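1/ Budget thread, as promised. We get one shot at equipment money this year and I've been living in a spreadsheet since March. Posting my thinking so you can talk me out of the dumb parts.

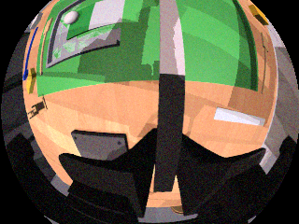 2/ The gripper is where I'm spending first. I've been running our pick jobs in simulation before I buy a single bolt, and the fingers are what I keep changing my mind about. Look at how much of the view the two dark fingers and that center bar eat up with a wrist view this wide! The white block off to the right is nice and clear, but the little brownish-gold thing down between the fingers is barely peeking out. So slimmer fingers are going on the quote request.

3/ Two quotes so far for the finger set. Pindis came in at 1,540 for the pair plus mounting plate. Zevavero wants less up front but charges 400 for every replacement set of pads, and pads are the thing you chew through. Leaning Pindis.

4/ Stuff I forgot on my first pass, in case you're doing this too:
- cable management (yes, it costs money)
- a spare wrist cable
- shipping both ways if the thing has to go back
- a table that doesn't wobble

5/ The table one hurts. Our old bench rocks if you lean on it. Pitkänen sells a leveling foot kit for 86 and I'm trying that before I ask for a whole new bench. If it's still bad I'll go back and beg.

6/ Camera question for the crowd: do I stay with one super wide lens on the wrist, or go narrower and add a second one overhead? Wide gets me the whole tabletop plus a good chunk of the green area behind it. But straight things come out bent, and I lose detail right where I'm grabbing. Two cameras means two mounts and two more things to bump.

7/ I've changed the lens in the sim a bunch of times now and it costs me nothing but an evening. Way cheaper than a return label. If you have a sim of any kind, even an ugly blocky one, run your shopping list through it first.

8/ Dratis does a loaner program — 10 days, you pay shipping — and I've signed up for the overhead camera. Will I get a full test done in that window? Ask me when I'm panicking on the last night.

9/ Current order of spending: fingers, feet for the bench, spare cable, then camera if there's anything left. Software renewals come out of a different pot, thank goodness.

10/ Request goes in on 14 July 2020, so yell at me before then. Mostly I want to hear from people who bought pads in bulk. Did they go stiff on the shelf? How many sets do you keep around?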